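Wornero Shared Kitchen and Laundry
Minutes of the May meeting of kitchen users

The meeting opened at 4 p.m. in the dining room. The minutes of the previous meeting were accepted with one correction: the order for dish soap was placed with Witach, not with Festton.

1. Linen order
The spring order from Festton has arrived. It covers table napkins, aprons and kitchen cloths. The invoice was checked against the packing slip and 43 aprons were received, as ordered. The old aprons will be kept for painting and yard work. Over 1,000 paper napkins are still in the pantry and should be used up at the summer lunches before any more are bought.

2. Folding and storing cloths
Several members said that cloths are being put away in a heap and come out too creased to use on the tables. It was agreed that each cloth is to be spread flat on the wooden worktop, smoothed from the middle outward, and folded in half twice. The grid lines on the checkered ones can be used as a guide for keeping the edges straight. Folded cloths go on the middle shelf of the linen cupboard with the fold facing out.
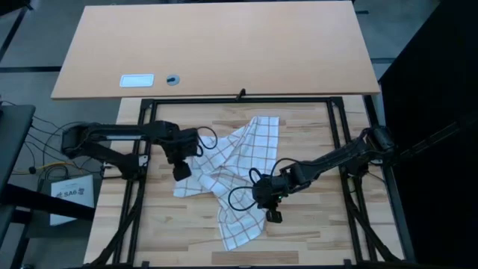

A member asked: Do the checkered cloths have to be ironed before they go in the cupboard?

Reply: Only the ones set aside for the dining tables. Cloths for drying dishes can be smoothed by hand and folded.

It was also agreed that damp cloths stay on the drying rack overnight and are not to be folded until the morning shift. Stained cloths go in the bin under the sink for a separate wash.

3. Worktop care
The worktop is due for oiling. The Stojanovska hardware store has quoted for food-safe oil and the quote was accepted. The top will be cleared, wiped and left to dry the evening before. Until then, hot pans are to be set on the stove or on a trivet. A request for a second cutting board for onions and garlic was approved.

4. Linen cupboard
The lower hinge on the left door is loose again. Longer screws will be tried first. If they do not hold, the door will come off and the cupboard will be left open until a replacement hinge is found. New shelf labels are needed, in larger print.

5. Other business
The dryer lint screen must be cleaned after every load. The sign-up sheet for washing aprons has moved to the inside of the pantry door.

The next meeting will be held in the same room at 3 p.m. Hinge repair and the cost of the oil are carried over to that agenda.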